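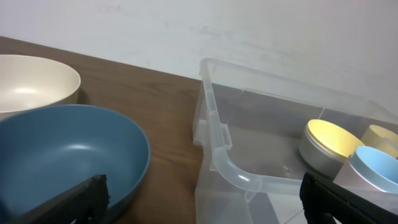

Station 2, sorting bench: gripper at the clear bin, bowls on the left side of the table.

**Site:** Flendthorpe, Drudley building
**Area:** Kitchenware returns, automated sorting
**Period:** May
**Inspected by:** Kadri Paulauskas, Safety
**Area supervisor:** Heino Kairys

Ratings: S = satisfactory, A = action required, N/A = not applicable at this station.

## A. Work surface and surroundings

| Item | Rating | Comment |
|---|---|---|
| Table stable and level | S | |
| Wall behind table clean | A | Gray smudges and scuff marks on the white paint. Clean, and repaint if marks remain. |
| Bin free of cracks | S | Faint scratches on the floor of the bin. Acceptable. |
| Items kept inside the bin where required | S | Cylindrical containers in the bin. Bowls remain on the table until called for by the work order. |
| Lighting adequate | S | Reflections on the plastic. Operators report no difficulty reading labels from the standing position. |

## B. Robot and gripper

| Item | Rating | Comment |
|---|---|---|
| Finger surfaces inspected at shift start | S | Log complete for both shifts. |
| Emergency stop within reach of operator | S | Tested at 10:40 a.m. |
| Reach zone marked on floor | A | Tape worn on the aisle side. |
| Restart requires a person at the panel | S | |
| Lockout tags available | A | Tag box empty. Refilled during the visit; assign a person to check it. |

## C. Staffing and duties

| Item | Rating | Comment |
|---|---|---|
| Operators trained on the Irnon controller | A | 13 of 16 employees have completed training. The remaining employees may not clear stoppages alone. |
| Written duties match work performed | A | See comment 1. |
| Job rotation followed | S | |
| Manual lifting reduced as planned | S | See comment 2. |
| Employees informed of monitoring data kept | A | See comment 3. |

## Comments

1. The posted job sheet still describes hand sorting. Employees at this station now load bins, clear stoppages, and check finished bins against the order. Mr. Kairys will issue a revised sheet. Pay grade questions raised by two employees were referred to Human Resources and are outside the scope of this inspection.

2. The station handled 1,046 items in the period reviewed. Employees reported less wrist strain than with hand sorting. Several reported stiffness from longer periods of standing. Anti-fatigue mats are to be ordered from Chamoun and sit/stand stools considered at the next review.

3. The controller records the time of each stoppage and the badge used to clear it. A notice stating who may view these records must be posted at the panel.

**Status:** Station may continue in operation. Open items to be closed before the next scheduled inspection.

Signed: K. Paulauskas
Received: H. Kairys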